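Gakora Shared Workshop - Stores and Sorting Group
Minutes of the September meeting

Start: 14:00
Chair: Harriet Dunleavy
Minutes: Hnat Levchenko

1. Previous minutes
Accepted with one correction. The order for shelf labels was 2000, not 200.

2. Stock list
H. Dunleavy reported that the list now stands at 3826 lines. Duplicate entries remain under "brush" and "scrubber". These will be merged under "brush", with handle length in the second field. H. Levchenko asked that color be kept as a separate field and not typed into the item name. Agreed.

3. Bins
The gray bins from Yazzie are to stay in use. Scuffs and scratches on the inner walls do not affect use and need not be logged. Dents that stop a bin from sitting flat do. The group discussed liners. The Jeratent liner bunches up in the corners when small items are pulled out, and no more will be bought. Existing liners go to the paint shelf.

4. Mixed items
Mixed bins still reach the shelf without a contents slip. The slip will list every item, small ones included, before the bin is moved. Bin in its present state: 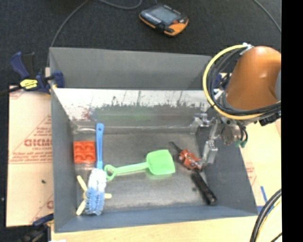
Hnat Levchenko

Slip wording for this bin was settled as follows. The orange-red piece goes down as "tray, molded, 2 x 2 cups". The brush is "brush, scrub, long handle, blue". The green shovel belongs with toys and not with garden tools. The pale yellow three-armed piece has no agreed name and is entered by shape and color until someone finds the right term. The black cylinder is entered as "flashlight?" with the question mark left in - to be checked by hand. The small red-orange item is held over under "unsorted, mechanical".

5. Tusa shelving
Quote received for 20 shelves. H. Dunleavy considers the depth too small for the large bins. She will ask for the deeper version and report back. No order until then.

6. Actions
HD: merge brush entries; write to Tusa on shelf depth.
HL: print contents slips; check the item marked "flashlight?"; move liners to paint shelf.

Item 2 of the old action list (door hooks) carried over.

Closed 15:10.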